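Flerkgate hall counts its cupboard before Christmas

December 22, 2018

The long-awaited clearing of the back cupboard at Flerkgate hall took place this week, and residents who have been asking since March where the good pliers went may now stand down. They were in with the cake tins.

The job was meant to take two hours on Tuesday evening. It ran to the whole of that evening and a fair bit of the next, largely owing to a dispute over whether things should be sorted by what they are, by what they are for, or by who is most likely to complain when they can't be found. The third system won.

Honeylyn Ambrosio, who keeps the bookings diary and has now been given the cupboard as well, went in with a torch and a roll of labels and came out with a list. It has 132 lines on it. Some of the entries are a comfort (tea towels, clean, 22) and some are less so (lid, large, fits nothing). There is a line for a sack of plaster that had gone solid in the shape of the sack and had to be walked out to the skip by two people. A box marked "Xmas lights, working" has been relabelled "Xmas lights".

Cables got a heading to themselves. The hall owns a great many white ones, and the rule from now on is that each is coiled, put in a wire basket and left alone. Anybody who wants one may take one. Anybody who wants to know what it belongs to is asked to plug it into something and report back. Meltel, who put in the hall's telephone line, have been sent a photograph of the three oldest and have replied that they would prefer not to have them.

The pliers have gone back where people can reach them. So has the torch, which lived for most of the year behind the piano, a place that could only be searched with a torch.

The more popular half of the evening was given over to snacks. The hall's Saturday film for children has always come with a cup of something, handed out at the door, and the size of the cup has always depended on who was pouring. Parents on the left-hand side of the room have raised this before. Last month it was raised again, at some length, by a seven-year-old.

So it has been settled that everything will be portioned in advance, into clear cups, where all parties can inspect it. The orange pieces are the favourite by some distance and will be done first. They come in a bag, the bag is opened over a chopping board, and whatever misses the cup stays on the board and does not go back in. Crumbs on the table are the business of whoever made them. This last clause was added in pen.

A trial run on the Wednesday got through 70 cups and, according to the list, one bag more than had been paid for. The extra came from Agbayani, the corner shop on Tanex Road, whose owner dropped it in on the way home and stayed to give an opinion on the stacking of chairs. He was thanked for both.

Opinion on the new arrangements is mixed. The film club is in favour. The quilting group, whose shelf has moved up by one, has asked for a step. The Thursday badminton players had not noticed there was a cupboard and would like to know if it contains a net. It does, on line 94, filed under fishing.

There remains the question of the flowered panels, the orange-red sort with the big pale blooms, which divide opinion more sharply than anything in the cupboard. One school holds that they cheer the place up in winter. The other holds that it is like having your tea inside a cushion. A vote was proposed and then put off until the new year, as the supporters had gone home and it was felt they would mind.

Ms Ambrosio has pinned a copy of the full list inside the cupboard door, with a pencil on a string. By the following morning the list had acquired several helpful remarks and the string no longer had a pencil on it. A replacement has been entered on line 133.

The hall is shut over the holiday and opens again with the children's film on the first Saturday of January. Doors at two, cups at the interval. Anyone who has borrowed the big teapot is asked to bring it back by then, and will not be asked anything further about it.

Lost property is on the windowsill in the lobby until the end of the month. It comes to five gloves, a single roller skate and a very nice casserole dish with a name on the bottom that nobody will own up to.
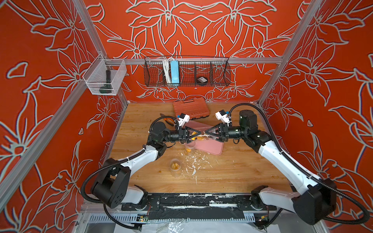
Orange pieces in the bag and in the cups, with the pink board underneath and the pliers within reach.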